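Mosis: two-handed tabletop demonstrations with hand-held grippers

Data card and README, release 2

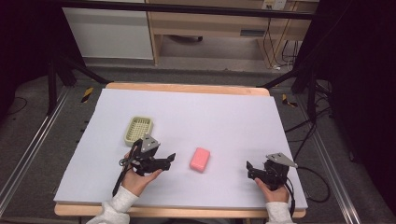 What this is

Hello, and thank you for downloading Mosis. It is a set of short two-handed manipulation demonstrations, recorded by people holding a gripper in each hand, and it was put together to answer one fairly narrow question: if a policy learns only from a person's hands and a head-level camera, how much does it help to have both hands in the data when the task could be done with one? We have written the card at some length, partly out of habit and partly so that you don't have to write to us to find out what a column means (although you are very welcome to write to us).

The work was done at the Melalska lab by Atif Kakakhel and Zeeshan Lashari. Atif looked after the recordings and the labels. Zeeshan wrote the loader, trained the baselines and is the person to blame for the naming scheme.

What is in it

There are 100 episodes in this release. Each one is a single attempt at a small household-style task on a tabletop, such as moving a sponge into a plastic basket, shifting the basket out of the way first, or passing an object from one gripper to the other before putting it down. The objects are light, and most of them are things you could find in a kitchen drawer.

Of the 100 episodes, 70 are in the training split. The rest are held out for testing. The splits are fixed in the file splits.txt, and we would ask you kindly not to reshuffle them if you plan to compare your numbers with ours. We did reshuffle them once, early on, and spent a long afternoon wondering why the baseline had suddenly become so clever. Neighboring episodes from one sitting had ended up on both sides of the split. Now a sitting always stays whole.

Each episode folder holds:

head video, one file, the main view
left gripper track, position and opening for every frame
right gripper track, same layout
events file, plain text, with the labels described further down
notes file, often empty

The tracks and the video share one clock. If you find an episode where they drift apart, please tell us which one and we will add it to the list of known problems.

How the demonstrations are recorded

The person wears nothing special on the hands and simply holds the two grippers by their handles. The work surface is a flat white foam board laid on a wooden table. Objects are set down by hand before the recording begins, and we move them between episodes so that the start positions vary. We didn't follow a printed grid for this. Instead we asked people to put things where they would plausibly end up at home, within comfortable reach of both hands, and the result is a bit lopsided: the middle of the board is well covered, the far corners much less so. There is a plot of start positions in the extras folder if you would like to see just how lopsided.

Pale objects on the white board turned out to be the hardest ones for the vision side of the model. A beige basket on white leaves very little edge to work with, while a pink sponge is easy. We thought about changing the board color and decided against it, as low contrast is common enough in real rooms that we wanted it in the data.

People were told what the goal was and were given no instructions about which hand to use. They could practice as long as they liked. Episodes where something was dropped are kept and labeled, provided the person went on and finished.

Labels

Every events file uses 4 labels, written one per line with a start and an end time:

reach, from the first clear movement toward an object until contact
hold, from contact until the object is let go
pass, when both grippers are on the same object
rest, for a gripper that is doing nothing in particular

Each line also says left or right, except for pass, which belongs to both. Atif labeled everything once, and Zeeshan labeled the test episodes again without looking at the first set. Most of their disagreements were over where reach begins, because people tend to hover before they commit. We kept Atif's times in the main files and put the second set in a folder called second_pass. A gripper that steadies the basket while the other one places a sponge counts as hold, even if the basket never leaves the board. We went back and forth on that one for quite a while.

The baseline and what we found

The baseline is called Bugti. It is a small image-to-action model, and it takes the head video and the recent gripper positions and predicts the next stretch of movement for both hands. We trained it in 2 versions on the same episodes. The first sees both gripper tracks. The second sees only the track of the hand that does the main lifting, with the other one blanked out.

On tasks where one hand would do, we expected the two versions to come out even. They did not, quite. The version with both tracks placed objects closer to where the person had placed them, and the difference was clearest when the target was the basket. Our best guess is that the idle hand carries useful hints. People start drifting the free hand toward the basket well before they need it, and the model seems to pick up on that as a sign of where the object is headed. We are saying "best guess" on purpose. We haven't run the test that would settle it, which would be to swap in idle-hand tracks from unrelated episodes and see whether the benefit goes away. That is planned for April.

On passing tasks the single-track version did poorly, as you would imagine, and we include those results only for completeness.

All of these are offline comparisons against the recorded movements. We have not run Bugti on a physical arm, so please don't read the results as success rates.

Loading the data

Use the Jender loader in the tools folder. It needs Python and the packages in requirements.txt. Point it at the top folder and pass the name of a split, and it will hand you episodes one by one with video frames and tracks already lined up. If memory is tight, turn on lazy reading, which is slower on the first run and fine after that.

Positions are in meters, in the head camera's coordinates at the first frame. Gripper opening runs from zero (closed) to one (fully open).

Known problems

Some cables pass through the view, and the tracker occasionally jumps when one crosses a gripper. Jumps are marked in the notes file.

Sleeves differ from sitting to sitting, and a model can learn to tell sittings apart by them. Cropping helps a little.

There are few left-handed people in the set.

Changes

Release 2, 9th March: new splits, second set of labels added, clock fix for the right gripper track. If you trained on the first release, please train again before comparing anything.

Questions, corrections and odd findings can go to Zeeshan through the issues page. Atif reads it as well, usually in the evening.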